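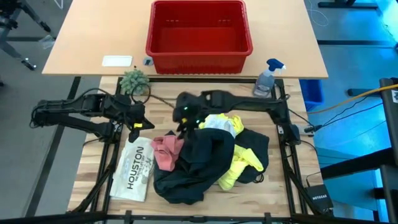 Table with the red basket and spray bottle

Drerneck forum – Technical help – Flivora save file stops loading after chapter 3

ollon_k
Running the disc release of Flivora under an emulator. Saves made in chapters 1 and 2 load normally. Any save made after the lift puzzle in chapter 3 returns to the title screen. The file is 1,039 bytes. Earlier ones are all under 1,000.

Pelmet
Inventory overflow. The game allocates ten slots, and the rope and the cut rope are stored separately. Drop one before saving.

ollon_k
Dropped both. Same result, same file size.

greywether
It isn't the inventory. The Annan patch changed the save header and the original executable can't read it. Check which version number shows on the options screen.

Pelmet
The Annan patch only touches the subtitles. I have played it through twice with no header problem.

greywether
The first build did. The second rewrote the header as well – compare the opening bytes of an early save and a late one.

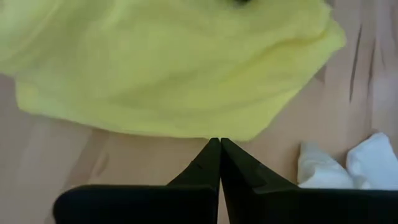 Yellow cloth, close up

ollon_k
Compared them. The headers differ. Options screen says 1.0, so I must have copied the old executable back over the patched one when I moved folders.

greywether
Reinstall the patch and leave the saves where they are.

ollon_k
Loads now. Chapter 2 saves still work too.

Pelmet
Fair enough on the header. I would still drop the rope.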